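December, 14:40

Second go at the block stack on the white tabletop. Valentyna Antoniuk reckons the new batch from Jandau sits flatter than the old lot. I'm not convinced. Put 2 of them on the scales at 212 g each, fine, but matching weight says nothing about flat faces.

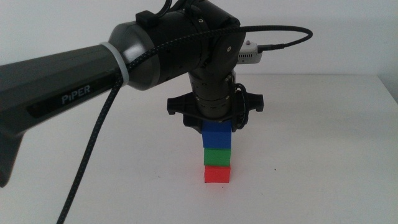 *Barnport Materials Workshop, small parts bench*

Stack of blocks on a plain white top. Looks tidy, proves little. Want the faces checked on the Nyberg plate before anyone writes "improved" in the log again. Leave it 15 minutes, then knock test.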